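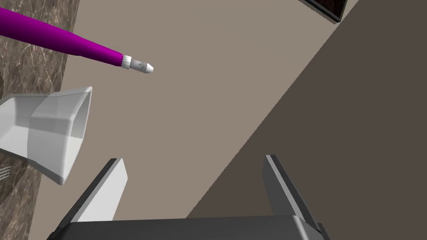
Workshop notebook, Monday

Lamp bases, Custar order

Picked up where we left off on the ash bases. The order from the Custar gallery is 26 pieces, all on the low profile with the wide foot. Nine are turned and sanded, two are turned and still rough, and the rest are blanks on the rack by the door. The gallery wants them to look like a family and doesn't mind small differences in height, so I've stopped checking every one against the template. I check the foot and the top bore and leave the curve to the eye.

The top bore still gives trouble. The bit wanders on the blanks with tight grain near the center. Drilling a short pilot first, then going in with the full size at low speed, fixed it on the last three. Wenceslao Sandoval wants to drill before turning and use the hole as the center. I tried it on one blank this morning and it runs true. It means making a plug for the tailstock, which takes a few minutes, and then it can be used for the whole batch. Will do the remaining blanks his way.

Two blanks set aside. One has a check running in from the end that I missed when we cut stock. The other has a bark pocket right where the foot flares out. Both are fine for small bowls or handles, marked with chalk and put on the lower shelf.

Finish tests

Four sample boards going, same ash, same sanding.

Board 1: the Gundard oil, one coat, wiped after ten minutes. Color is warm, a bit yellow. Dry to the touch by the next morning.

Board 2: same oil, three coats. Too shiny for this order. Would suit the walnut boxes.

Board 3: soap finish. Keeps the wood pale, feels good in the hand, but a water drop left overnight raised a ring.

Board 4: soap finish over one thin coat of oil. Closest to what the gallery asked for. Water ring is faint and rubbed out with a cloth.

Going with board 4 unless the gallery objects. I mailed them an offcut with both halves labeled so they can see it in their own light. Note for whoever does the next set: write the sanding grit on the back of the board before the first coat. I had to guess on an older set from December and guessed wrong.

Shade rings

The brass rings from Alvarado came in. The finish is even and the solder joints are clean. The inside diameter is slightly tight against the fitting on all the ones I tried. A few strokes with a half-round file and they seat. I'd still like them to open up the size on the next run, and I've written to ask. Until we hear back, file them at the bench and wash them afterward, or the filings end up in the felt.

Job number for the rings is 1679. Please put it on the bag and also on the card. Last time it was only on the bag and the bag got thrown out.

Wood stock

Botuswood called about the ash. They can hold the rest of the log for us through the end of the month, sawn to the same thickness as before. I said yes to enough for a second run and no to the wide slabs. The slabs are handsome but we have no place to keep them flat. If anyone has a buyer for a table top, call them directly.

The moisture readings on the last delivery were higher at the middle of the stack than at the ends. I restacked it with more stickers and turned the boards. Will read it again before cutting anything. Don't take from that stack yet, even for jigs.

Machines

Small lathe: belt replaced. The old one had a split on the inside face that made the thump we were hearing. Tension is set a little loose while the new one beds in. If it slips on a heavy cut, take a lighter cut and leave the tension alone this week.

Disc sander: table is out of square again, low on the left. Shimmed it with card for now.

Photos for the web shop

The maker page still shows the old candlesticks, which we don't sell any more. I need pictures of a finished lamp with a shade on it, one of the foot close up, and one of the rings. The shop cuts any description off at 4000 characters, and the draft is well over that because I put in the whole history of the log. Wenceslao is trimming it. The part about how the bases are weighted should stay in, we get asked about it at every fair.

To do next

Make the tailstock plug, then drill all remaining blanks.
Sand the two rough bases.
Second coat on the sample for the walnut boxes.
Cut felt for the feet. Use the gray, the green is nearly gone.
Order sanding discs and a spare belt for the lathe.
Ask the gallery whether cords should be packed with the bases or sent separately.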